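Speaker notes: Toast for People Who Already Know How to Make Toast
Harnar community kitchen evening, 9/8/26

Start without the slides. Ask who had toast this morning. Wait for the hands. Ask who enjoyed it. Wait for fewer hands.

My credentials: I have eaten toast for most of my life and been paid to write about it for 11 months, by the Grondemer newsletter, at a rate I would describe as crumbs. Pause for laugh. If no laugh, move on quickly.

Main point of the first half is that a toaster is a timer with a grudge. The dial on most of them is a clock, whatever the numbers suggest. It has no opinion about your bread. A thin slice of day-old white and a thick slice of something from the Shehu bakery get the same treatment at the same setting, and one of them will be sorry.

Tell the Tomomside story here. Rented cottage, 16 slices, one toaster, everybody wanting theirs hot at the same moment. By the fourth round I had the dial turned down two notches and the bread was still getting darker, the toaster being well warmed up by then. Keep this short. It went on too long at the rehearsal. 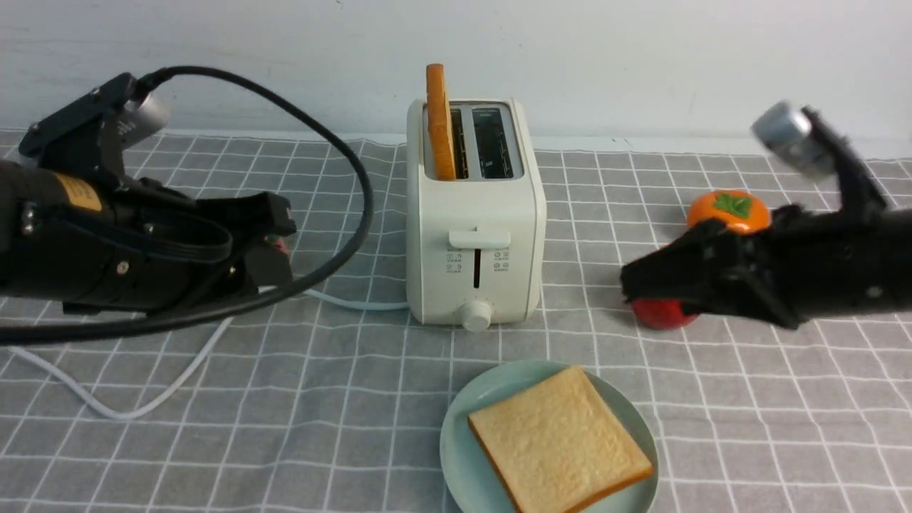
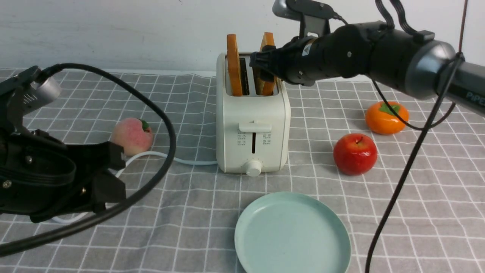 Two slots, a lever, a round knob on the front.

Single slice question. Somebody always asks. Plenty of toasters heat both slots whether you fill them or not, so a lone slice can brown unevenly, with one side getting more than its share. Some machines mark a slot for single slices. Check yours when you get home. I owned mine for years before I read the underside.

Getting the toast out. My rule is fingers if it stands tall enough, wooden tongs if it doesn't, and never a fork or a knife. If a slice is stuck, unplug first, let it cool, then go in with the wooden tongs. Say this part slowly and look at the back row.

The crumb tray. Ask who knows where theirs is. Ask who has emptied it since August. (Do not answer this one myself.) Unplug, cool, slide out, tip into the trash, slide back. Do not turn the whole thing over and shake it above a clean counter. I have done this. I had 1000 crumbs and a clean counter, and then just the crumbs.

Butter. Hot toast, soft butter, all the way to the edges. People who leave a dry border are saving butter for an occasion that isn't coming. Expect disagreement from the marmalade table.

Racks: good for crispness, terrible for heat. A rack is how a hotel gets toast to you cold and standing up.

If there is time, do the frozen bread bit. Straight from the freezer is fine, use the defrost button if you have one, pull the slices apart before they go in.

Questions, then samples. Plug the second toaster into the other wall. We lost the lights last time.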